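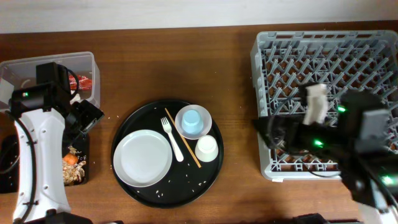
Astville Table Clearing: gripper comparison, two-arm set

Short version: 2794 episodes of two arms clearing up after lunch, recorded to find out which gripper fingers we should stop buying. The data is better than the lunch.

What is in it

Every episode starts with a round black tray of used tableware in the middle of the table and ends when the operator says so, or when something lands on the floor. The job is always the same. Dishes go in the gray rack on the right, wrappers and paper go in the clear bin on the left, food goes in the black rectangular tray below the bin. Crumbs count as food. We regretted that rule by the second morning and kept it anyway.

Both arms are the same model and are teleoperated. One person drives both. The left arm mostly handles garbage and the right arm mostly handles dishes, but operators were free to hand things across, and some of them plainly enjoyed it.

Tableware changes from episode to episode. Expect plates, small bowls, cups (often upside down, sometimes sitting in a bowl), forks, and chopsticks. Chopsticks may turn up singly. Please don't write to us about the other one.

Fingers compared

We tried 6 sets of fingers. Four of them dropped out early and are kept in a separate folder called early_fingers, where they can think about what they did. The main comparison is between the two that were left:

Somogyi angular: stiff, narrow at the tip, bolts straight on. Good on anything with an edge. 1732 episodes.
Diltanberg soft pad: wider, with a replaceable rubbery face. Good on cups. 739 episodes.

The remaining 323 episodes are the early fingers, all four sets together. Don't train on them unless you want a policy that is timid around spoons.

The counts are lopsided for a dull reason: the Diltanberg pads wear through and we ran out of spares in May. If you compare success rates, balance the sets first. We forgot to do this in our own first plot and were very excited for an afternoon.

What we learned, such as it is

Plates. A flat plate with a low edge, lying on a tray that has its own raised rim, is the worst thing on the table. The angular tips can get under it if the operator comes in shallow. The soft pads can't, and push it around until it meets the rim, which sometimes helps.

Cups. Upside down is easier than right side up for both sets, as long as you grip the wall and leave the base ring alone. The soft pads are clearly better here. A cup resting in a bowl will come out by itself if you lift straight up. Lift at a slant and you get both, briefly.

Forks. Plastic ones with a wide handle: no trouble. Grab the handle, not the tines.

Chopsticks. The angular fingers pick these up and the soft pads mostly roll them. This one result decided the purchase order.

Crumbs. Neither. Some operators tipped the tray over the scrap tray, which is allowed and is labeled "tip" in the notes column. Crumbs that were already on the wood are outside the task, and nobody is scored on them.

Wrappers. Either set will pick one up. Letting go of it is another matter, especially for the soft pads, which get sticky after a few rounds with real food. We wiped them between blocks – less often than the protocol says.

Controller notes

Everything was run through the Zukex controller with the default smoothing. Turning smoothing off made the arms faster and the operators swear more. There are no episodes without smoothing in the release.

Grip force was capped at one value for both finger sets. You could argue that this is unfair to the soft pads, and Somogyi's fans down the hall would like you to stop.

Known problems

- The arms block the camera a lot. Half the rack can vanish behind the right arm when it is working close in. If your method needs to see every slot, use the wrist views.
- Fast moves blur. We kept those episodes.
- Cables hang in view and swing across the trays. Models have been known to take an interest in them.
- The "success" label means the tray was cleared of dishes. It says nothing about whether the rack looks like a sane person loaded it.
- Food scraps got topped up during the day, so the heap does not start at zero. Don't use its size to guess progress.
- Joint readings for the left gripper drift slightly over a long block. A correction file is included. It is ugly and it works.

Splits

Train and test are split by recording block, so the same lunch never shows up in both. If you make your own split by episode, your numbers will be wonderful and we will not believe them.

Changes

v2: fixed left and right being swapped in the notes column.
v1: left and right swapped in the notes column.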